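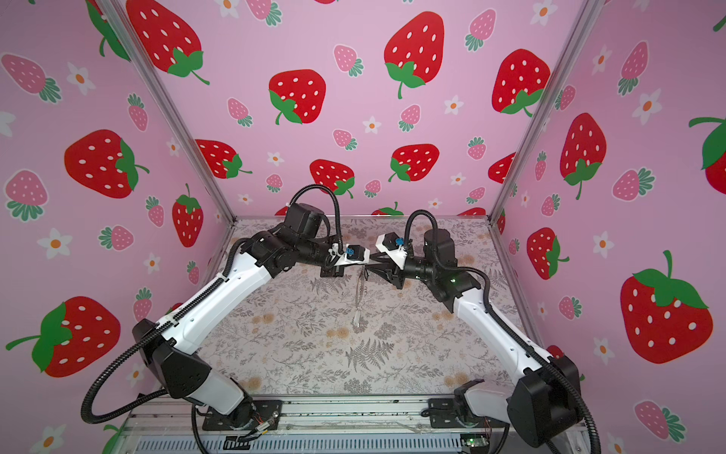

Elsa Halonen thinks I am wrong about wallpaper, and she wrote to say so after my last column. Paint is cheaper, she said, it goes on in an afternoon, and when you get sick of it you paint over it. Why would anyone under 60 bother with paste?

She has a point about the afternoon. I have hung paper in five rooms and never finished one in a day. The first was a back bedroom on the second floor of our old house in Kullarura, with a chimney breast that leaned and a window set crooked in the wall. I started in the wrong corner. By the time I got back around to the door, the pattern was two inches off and I had no paper left to fix it. It stayed that way for 12 years.

I still prefer it to paint, and I think the case for pattern has been badly made by the people who sell it. They talk about feature walls. A feature wall is one papered wall and three plain ones, and it looks like the money ran out. If you like a pattern enough to look at it every day, put it on all four walls. Small prints in particular need this. A little fruit or flower repeated across one wall looks busy. Around a whole room the eye stops picking out each one and it settles down into a color.

Most of the advice printed in the last few years goes the other way. Keep it neutral, think of resale. I looked at 2 houses on the same street in June and could not have told you afterward which kitchen belonged to which. Both were gray. Both had been done up by the sellers just before listing, and both agents told me the gray would be easy to change. So the sellers had paid to put in something they expected the buyer to take out.

I don't think a person should live for years in rooms chosen for a stranger. My aunt had strawberries in her pantry, inside the door where only family went. Ask any of my cousins about that house and the pantry comes up before the living room does. The living room was beige. I had to ask my brother what color it was, and he had to think.

Cost is the better argument against me. When I priced a medium bedroom at Gustach, the paper alone came to $132, before paste and a new brush, and I already owned the table. Paint for the same room would have been less than half. The gap closes if you count the years. Our hallway was painted three times while the paper in the next room was left alone, and the paper is the one that still looks decent. Scuffs get lost in a print. On a flat white wall every bag and bicycle handle leaves a record.

The high end is another matter. Ekström will sell you a hand-printed roll, and a friend was quoted $3,000 for a dining room. I wouldn't pay it and I told her so. There is plenty of good machine-printed paper, and a child's room or a bathroom doesn't need anything else.

Elsa's other complaint was about taking it down. Here I give way a little. Old paper over bare plaster is miserable to remove, and if somebody has painted on top of it you should rent a steamer and clear your weekend. Newer paper with a nonwoven back mostly comes off dry in long strips. Size the wall before you hang it and it will come off more easily still. People who tell horror stories about stripping are usually telling you about a wall that was never sized.

Buy one more roll than the chart says, all from the same batch. I didn't, in Kullarura, and the strip over the door was the result.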